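Household task readiness checklist, garment handling on a made bed
Site: Nirville apartment, bedroom
Date: July 16, 2025
Inspector: Kaisu Huttunen
Reviewed by: Chih-ming Kwan
Form 443, replaces the April form

Marks: OK = ready to try by machine. HOLD = person only. N/A = does not apply.

## Part A. Surface and surroundings

- [x] Bed can be reached without climbing or leaning on anything. **OK**
- [x] Bedspread pattern noted. **OK for a person, HOLD for machine.** Busy red, white and green print. The Stimgate vision software has split prints like this into separate objects before. Retest before we sign off.
- [ ] Side furniture clear. **HOLD.** Clutter on top of the brown furniture, a cord near it, and cloth items piled by the wall. An arm on a moving base would need that side cleared first.
- [x] Door opens fully and the exit is known to everyone on the job. **OK**

## Part B. Garment

- [x] Item type: quilted, padded, glossy shell. **OK**
- [ ] Zippers and snaps checked for loose pulls. **HOLD.** Do this by hand before any pinch test.
- [ ] Item laid flat. **HOLD.** Bunched and folded over on itself. A person sorts this out in a few seconds by feel. I would not pass a machine on it yet.

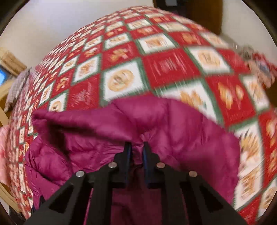
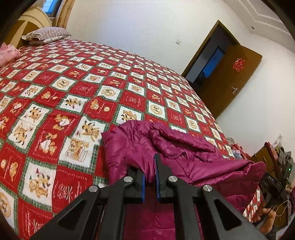 *Purple quilted garment on the patchwork-print bedspread, gripper fingers at the fabric.*

## Part C. Grip

- [x] Finger pads present on both sides. **OK**
- [x] Pivot pins seated. **OK**
- [ ] Grip force limit set. **HOLD.** Delta's sheet gives 2 settings and doesn't say which one is for padded fabric. Chih-ming is asking.
- [ ] Hands clear of the linkage bars before closing. **HOLD.** Add a spoken call to the procedure. Pinch risk is at the pins more than at the tips.
- [ ] Single layer picked up on request. **HOLD.** With a puffy shell it is hard to tell one layer from two until you lift.

## Part D. Can a machine do the chore yet?

| Chore | Person | Machine |
|---|---|---|
| Pick up a jacket | OK | OK, with someone standing by |
| Find the collar and sleeves | OK | HOLD |
| Fold to shelf size | OK | HOLD |
| Straighten the bedspread after | OK | HOLD |
| Clear clutter from furniture | OK | HOLD |

Comment (K.H.): Rautiainen wants a yes or no on laundry for the brochure. My answer is no for now. Picking up is close. Folding soft padded things is not, and I don't want the first row of the table quoted without the others.

Comment (C.K.): Agree. The bench log has 394 tries on flat towels, with 300 passed. No padded garments in that log, so it can't be used for Part B or C. Please keep the two apart in the report.

Open items: force setting from Delta, spoken call added to procedure, side furniture cleared, print retest with Stimgate. Part C to be done again once the force setting is in.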